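The Ronley is a plain gray work table from Usus, and we like it so much that we've put three of them in our own back room. It goes against a wall, it stays put, and it gives you one long, calm surface to spread things out on. If you've been doing your sorting, folding or packing on a kitchen counter (we all have!), you'll notice the difference the first Saturday you use it.

## The top

What we love most is the color. The gray sits right in the middle – dark enough that a stray coffee ring doesn't shout at you, light enough that you can find a dropped screw or a sewing needle without getting down on your hands and knees. There's a fine speckle through it, too, and the finish is matte, so a desk lamp doesn't bounce straight back into your eyes.

The corners are rounded. If you walk past the end of a table forty times a day with your arms full, you'll be glad of that, and so will your hips. The long edge is straight, so the table sits neatly along a wall and pens don't vanish down the back.

It does pick up smudges, like any matte surface. A damp cloth and a drop of dish soap take care of most of them, and we wipe ours down at the end of the day or whenever we remember.

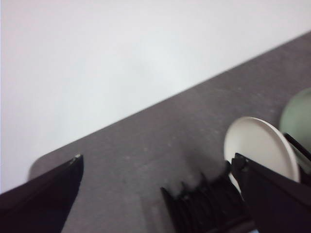

## Sizes and finish

- **Ronley 1000:** 1000 mm wide, 633 mm deep. The one most people pick, and a good fit for a spare room or a hallway nook.
- **Ronley Long:** same depth, made to the width you need. Send us your wall measurement and we'll work from that.
- **Color:** speckled gray, matte. We tried a white one for a while and went back to the gray.
- **Weight:** 11 kg for the top of the 1000. One person can lift it, but two makes it easier to line up with the legs.

## Legs

The top ships on its own or with the Negri leg set, which has screw feet for uneven floors – very welcome in an old house. Already have legs from our older Holtimitz table? They fit the Ronley 1000 with the same bolts, so hang on to them. The Long needs the Negri set plus the middle support.

## Putting it together

1. Lay the top face down on a blanket or a flattened box.
2. Bolt on the legs finger-tight, then go back and tighten each one.
3. Turn the table over with someone on the other end.
4. Slide it up to the wall and adjust the feet until it stops rocking.

Please don't stand on it, and use a trivet under hot pans. Spare bolts and feet can be ordered separately, and we keep them in stock for the Holtimitz as well.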